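Teaching a Machine to Tidy Up

By Oana Ene
August
187 shares | 7 comments

When I ask Lakshmi Venkataraman if a robot can do her housework, she does not answer at once. She looks at the floor first.

"It can do one piece of my housework," she says. "If I choose the piece, and if I am patient."

Venkataraman leads the home chores group at Olura, a small company which tries to find out what two robot arms can do in an ordinary room. Before this she worked for 4 years at Rinaldi, where the arms put parts into boxes on a shop floor. I wanted to know which of the two jobs is harder. For her there is no question.

"In the shop, the part comes always from the same side. It has the same shape in the morning and in the evening. We had a bad day if the box was turned a little. At home every day is the box turned a little, and also the box is a sock."

She laughs, but she means it seriously. Her group made a list of chores in the beginning, and beside each one they wrote how well they expected it to go. Folding a towel was put near the top. Wiping a table was there too. Sorting wires was almost at the bottom, and it is the one they now spend most of their time on.

"A cup has a place where you hold it," she explains. "A wire has no such place, or it has a thousand. You pull one end, and something moves on the other side that you did not ask to move. My son understands this when he is four years old. For the machine it is a new problem each time."

I asked how they teach it. A person guides the arms through the job, and the program learns from these recordings. For the wires they have collected 1000 attempts so far. Venkataraman says that the good ones and the bad ones are both useful, although the young engineers like to delete the bad ones.

The rooms matter also. Her group prefers tiles, pictures on the wall and baskets standing near, because people live with such things. A plain gray table gives nicer results, she says, and then the results do not travel to any other place.

What does she count as success? With the wires, it is one wire taken out of the pile and put in a basket, with no help. She does not want to give me a percentage. "You will print it, and next month it will be wrong. Maybe better, maybe worse."

About the shop floor she is more hopeful. Fusenia, a repair firm, has asked her for arms that can sort used cables before a person tests them. There the speed is less important, as the machine can work in the evening when the people are gone. In a home, somebody is waiting to walk through the room.

"My mother asks me every summer when she can buy one," she says. "I tell her, keep your broom."

Before I left, I asked which moment of the work she likes best. She said it is when two arms are close together over the floor and one single wire is lifted away from the others. She still holds her breath then. 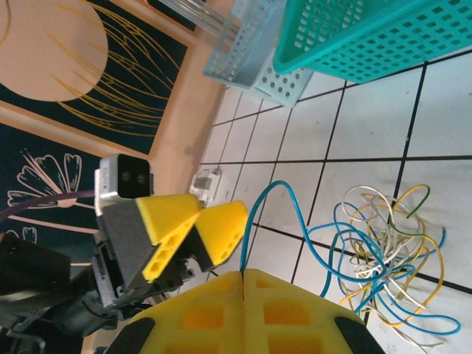
The broom and the price

We spoke also about money. Olura does not sell anything yet, and Venkataraman is careful when the word "product" comes up. A pair of arms which needs an engineer beside it is not a help in the house, she says, it is a guest.

Her next project has the name Prultard. It will take the same arms into a laundry room, with the same rule that nobody prepares the room before. I asked if she expects to be surprised again by the list.

"Yes. I wrote that socks will be easy," she said. "Please put that in, so I can't deny it later."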